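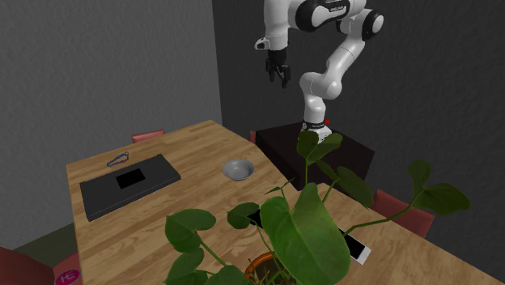 To: Skiduvex list
Date: 12/1/19
Subject: Re: Viewpoint changes in the Lovutwood tabletop set

On behalf of the Jõgi group, I thank the Rirmont laboratory for its enquiry, quoted in part.

> Does the reported result depend on a fixed external view? We could not
> tell from the summary whether the plant, which hides much of the
> table, was left in place during evaluation.
> — Rirmont

The plant was retained. We evaluated the policy over 100 simulated episodes, with the external viewpoint drawn anew for each; 52 were completed. Colours and lighting were left at their default values.

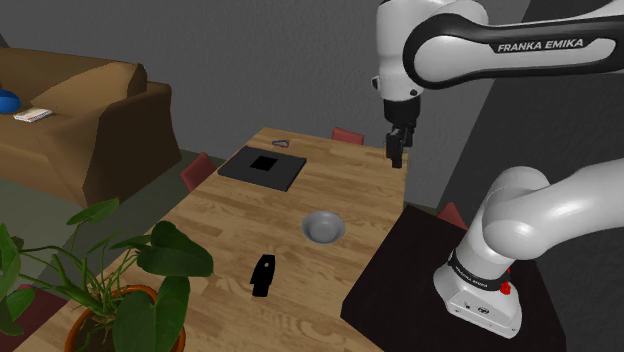
Figure 1. External view, gripper empty over the far end of the table and the bowl unobstructed.

The policy receives two views per step, one external and one from the wrist. Removing the wrist view reduced performance markedly, chiefly at the moment of grasping, when the external view gives a poor sense of depth.

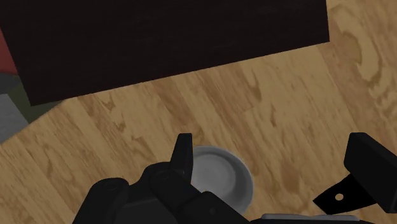
Figure 2. Wrist view, with the bowl between the fingers and partly hidden by one of them.

Members wishing to repeat the analysis may request the episode list from me. A revised summary will be circulated in December.

Yours faithfully,
Dzintra Pētersons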